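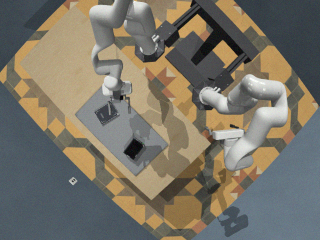 The wooden table on the orange and tan rug.

Minutes, Anniversary Party Meeting
27 May 2026
Present: me (taking notes again), Maham Rana, Eyvindur Ravn, my sister for the first half, and Aunt Jo on the phone

We got going late, my fault, I had the wrong folder with me. Last meeting's minutes were read out and accepted with one fix: Mom and Dad were married in Ikgate, at the old church by the river, and I had written down the reception place instead. Sorry, Mom, if you ever read this (and you'd better not before the party!).

Announcement for the paper
Maham read us her draft. I loved it, and so did Aunt Jo, who wanted to hear it twice. We spent ages on whether to list all the grandchildren by name or just say "their grandchildren." My sister says people clip these things out and keep them, so the names should go in. Agreed. We also agreed to leave out Dad's job history after the move – it takes up half the column and he'd only argue with it. The wedding party stays in, with maiden names where we have them. I still need to find out how the best man spells his last name, so I'm going to call his daughter. Maham will send in the final version along with the wedding photo, the one on the church steps and not the one with the car.

Hall and food
Eyvindur talked to the people at the Clorkel Hall and we can have the big room from noon. They want the deposit two weeks ahead. He asked about the kitchen and it's included, but we have to bring our own dish towels and take our trash with us. Fine by everybody.

For food we looked at the Bansal menu and at doing it all ourselves. I was for doing it ourselves until my sister reminded me of the graduation party and the potato salad, and then I was for Bansal. The total budget is $1000 and we are not going over it, I want that in writing. Eyvindur thinks trays of the lamb and the rice will leave enough for a decent cake. He'll get a price on paper before we say yes. 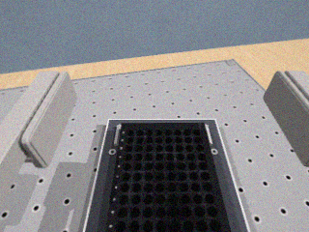 Seating came next, and that got a bit lively. We have 16 at the family table, and Aunt Jo would like to be at the end near the door on account of her knee. My sister wants the cousins mixed in with Dad's bowling friends and I said good luck with that. We left it with a rough sketch on the back of the menu, which Maham took home to copy out neatly.

Music
Dastix can play for two hours in the afternoon. They know the waltz from the wedding, or they say they do! Eyvindur will go to a practice and hear it for himself. If it doesn't sound right we'll use my brother's speakers for the first dance and let the band have the rest.

Gifts
The card will say no gifts please. Mom told each of us separately that she doesn't need another vase. Maham suggested a memory book, with a page sent out to each family to fill in and mail back, and we all liked that a lot. Pages go to my address, and I'll put them together in the album I bought for it.

To do
Me: best man's name, album, call the church office about the copy of the register
Maham: announcement, seating plan, memory book pages
Eyvindur: deposit, Bansal price, band practice
My sister: keep Dad from booking a fishing trip that weekend
Aunt Jo: her list of addresses from the Christmas cards

Next meeting is at Maham's, after supper. Please eat first, she says, she's only doing coffee.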